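Bad morning with the simulated arm, I write it down for anybody with the same fault.

At step 50 the gripper closes on the top clip of the rack, and then the wrist force jumps and the run stops. I repeated it 11 times today - always the same place.
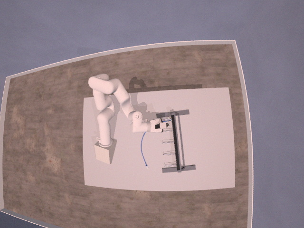 Marlene Sperling asks if the cable has collision switched on, as in her Dakau setup it had the same effect.

Good question. It has, and I did not put it there myself. With collision off I get seven clean runs.

But the real cable can also catch, so I don't want to simply hide it. The speed limit stays low until I understand more.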